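Karkwood Shared Kitchen: Questions We Get

Last updated in June, when somebody asked a new one.

What is Karkwood, exactly?

A kitchen you can rent by the hour, on the ground floor of the old Ponness building. People use it to make jam for the market, test recipes, or cook for more guests than their apartment can stand.

How do I book?

Use the calendar on the members' page. Pick a slot, pay, and you'll get a door code by email. The code works from ten minutes before your slot until ten minutes after it. If you leave your phone inside at minute eleven, call Dalia Nasr and be nice about it.

Do I have to be a member?

For evenings, yes. Daytime slots before 4 p.m. are open to anyone who has done the safety hour. Membership is $249 a year, and it does not include flour.

What is the safety hour?

One hour with Dalia. She shows you the gas shutoff in the back kitchen, the fire blanket, and the drawer that sticks. You sign a form. She has given this talk to more than 3,595 people and can tell when you've stopped listening.

How many kitchens are there?

There are 2. The front kitchen is electric and the back kitchen is gas. The back one books up first because people have feelings about flame. The front one is easier to clean, and you will be the one cleaning it.

Electric takes some getting used to if you grew up on gas. Start lower than you think, and move the pan off the burner when you want the heat to stop, as turning the knob is only a suggestion for the first few minutes. Check the panel before you walk away from it.

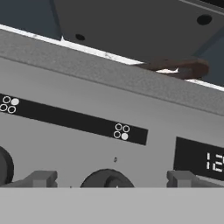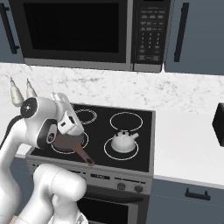

Indicator lights on a control panel, and a brown frying pan near the front-left burner.

If you smell something burning and you aren't cooking yet, it's the last person's cheese. Switch off, let everything cool, and use the scraper in the top drawer. Then write it in the log so we can have a word with them.

Can I leave ingredients overnight?

Members get one labeled shelf in the Gyamfi fridge (named for the family that donated it, so please stop asking whether it's a brand). Anything without a name and a month on it goes out at the end of the week. We once kept an unlabeled tub of stock for a whole summer out of politeness and we won't do that again.

Can I sell what I make?

That's between you and the county. We can give you a letter saying you rent space here, and it will have our permit number, 3,672, on it. The letter won't say your salsa is safe.

Can I bring my kids?

Yes, if they're over eight and yours. Younger ones can sit in the hallway with another adult, where there is a bench and very little to break.

What is Pliltomar?

The booking software. We're sorry about the name too. If it logs you out halfway through paying, wait for the email before trying again, or you'll own the same Tuesday-looking square twice and we'll have to refund it by hand.

Do you have a stand mixer?

Yes, and it is louder than you expect. Please don't run it after 9 p.m. — the upstairs neighbors have our number.

What if I need to cancel?

Up to a day ahead, you get everything back. After that you get half. If the power goes out you get all of it, plus our sympathy for the soufflé.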